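Two-arm bench cell, capital bid due in May – sanity check please

jmagbanua
I'm putting together the bid for a two-arm cell at our Parkport site. Task is tabletop kitting: pick a scoop, a small block, a pad and so on, and put them in a tray. Before any purchase order goes out we've modelled the layout in simulation, kitchen wall and all. Floor area is fixed. Spare table space is what I keep arguing with myself about.

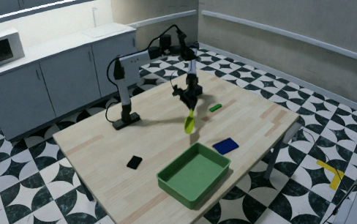 Jerome Magbanua

Both bases bolt to the tabletop in the model. Quotes so far are from Lokdale (arms and controllers as a bundle) and Navarro (arms only). Lokdale's lead time is 53 days. Navarro won't commit to one.

w_lagman
Arms only looks cheap until you price controllers, cabling and the stop circuit. Ask Navarro for all of it on one sheet. Also, why two arms? One arm and a better gripper would do a tray that size.

jmagbanua
Handovers. Half the kit list needs one arm to steady and the other to place. Second view, with one gripper low by the scoop and the other held up clear: 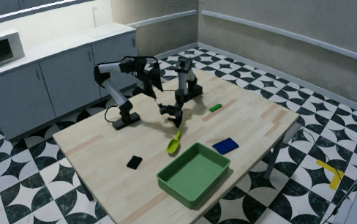
Parkport, May

Tray stays near the table edge so it can be swapped by hand. I have 32 hours of integration in the bid.

w_lagman
32 is light. Double it, then add the risk assessment. People reaching in to swap a tray puts you in a different conversation with your safety assessor, and that conversation costs money.

felicidad_g
Disagree with Wilfredo on the single arm. We went that way at Lokdale's suggestion and spent the saving on fixtures, one per part. Every new part meant another fixture and another week. Two arms cost more on day one, but you stop paying for brackets. What I would question is the cable runs.
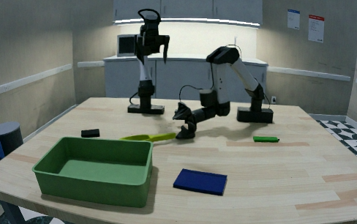
On ours the wrist cables wore first, and a spare set was 189 each, not stocked. Put two sets in the original bid. Going back for consumables later is a separate approval where I work – probably where you work too.

honeylyn.m
Has anyone costed the cameras? The thread is all arms. A wrist camera per arm plus one fixed is what we budget for, with mounts and calibration targets on their own line.

jmagbanua
Wrist views are in the model, not yet in the bid. One of them, gripper fingers at the bottom and the other arm working on the scoop: 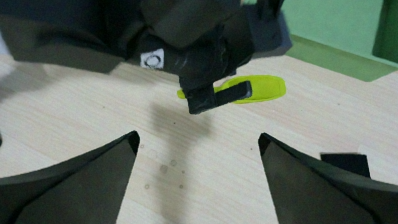 Render: Honeylyn Maglaya, from Jerome's scene file

The other arm takes up a lot of that view, so I'd keep the fixed camera.

w_lagman
Fine, but a render has no glare off a real worktop. Keep more than 1000 back for lighting.

jmagbanua
Lighting line added. Integration now 64. Zevance have asked to quote as well, will post their sheet when it arrives.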